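Counter Tips Borrowed from a Robot Lab

I keep a kitchen tips page, so you'd think a talk on robot learning would go right over my head. It didn't! I came home with two pages of notes and half of them are about where to put the paper cups.

The project is called Mutix, and the question behind it is simple enough. If you want an arm to learn a kitchen chore from people guiding it through the motions, is it better to show it the same tidy setup over and over, or to move things between tries? Teguh Lumbantobing and the group recorded 216 guided tries at cup handling. In one half every item went back to its spot. In the other half the cups, tray and small stuff got shifted each time. Then they tested both versions on counters arranged in ways neither had met, 80 tries apiece.

The version trained on the shifting counter did far better on those new layouts. The tidy one was a star at its own setup and then reached for where the cup used to be – which is me in my sister's kitchen, every single time.
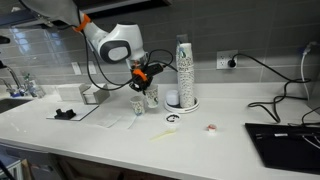
What I changed at home

1. Stack paper cups upside down on a tray with a raised rim. The whole tower slides aside when you wipe, and you grab each cup by its base instead of poking fingers inside.

2. Leave a hand's width around whatever you reach for most. Crowded cups were the most common cause of missed grabs in their tests (mine too, I'm sure).

3. Teaching kids to set out drinks? Move the cups after every few rounds. Mine got the hang of it much faster once the stack stopped living in one place.

4. Lift cords off the counter before you start. I use two stick-on hooks under the cabinet and I love them.

The group plans a follow-up in October with bowls and lids, and I can't wait.

Comments

Dee: Tried the tray idea – so much easier to wipe under! Does it work with glass?

Marcus P.: I wouldn't stack glasses that high, Dee. Two at most.

Lena: More research posts please, this was fun.

Contact | © 2018 Jellitz Kitchen Notes | Back to top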